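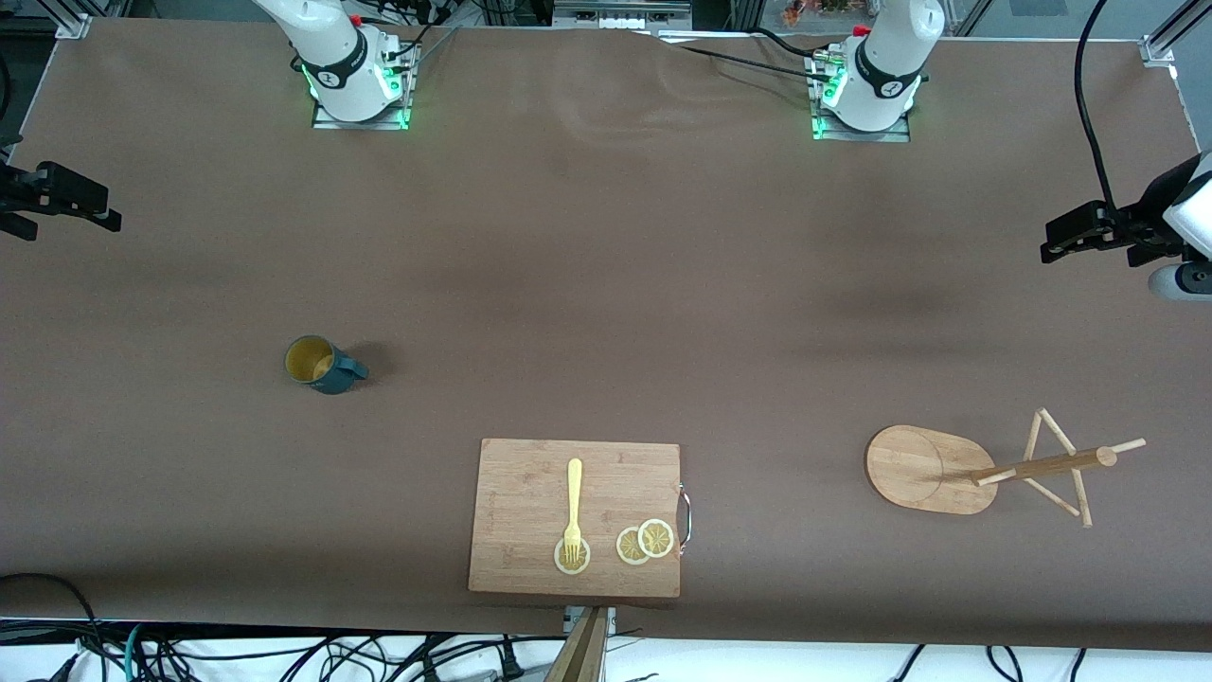 Journals > Everyday Objects and Domestic Practice > Articles

We use cookies to remember your reading preferences. Accept / Manage

3.2 Small tables, small decisions

Figure 3. A tea setting on brown paper: mug on its side, mug tree, bamboo board with a yellow fork and three lemon slices.

Of the 186 table settings in our collection, those built around tea gave us the most to talk about, and the setting in Figure 3 quickly became a favourite. It holds very little, yet almost every item raises a question of where things belong! A mug lying on its side can be stood up, or hung on the tree by its handle, or left alone, and our 58 participants were wonderfully divided over which of these counts as tidy.

The mug tree drew the strongest views. People who owned one at home treated it as the obvious place for the mug – several sorted it out in their answers before mentioning anything else. Those without one tended to stand the mug upright near the board, ready to be filled. Fuentealba and Lagman (Section 2) call this the difference between storing and serving, and we found the pair of terms a great help in coding the replies.

Lemon slices behave differently again. They are food, so they carry a sense of hurry that a teal mug does not, and 23 participants dealt with them first. The fork made matters livelier still: was it there to lift the slices, or had it simply been put down on the board? Halim coded both readings, and Zapata checked the disagreements on a second pass. We kept them as separate categories, as the two groups went on to clear the board in quite different orders (see Section 3.3).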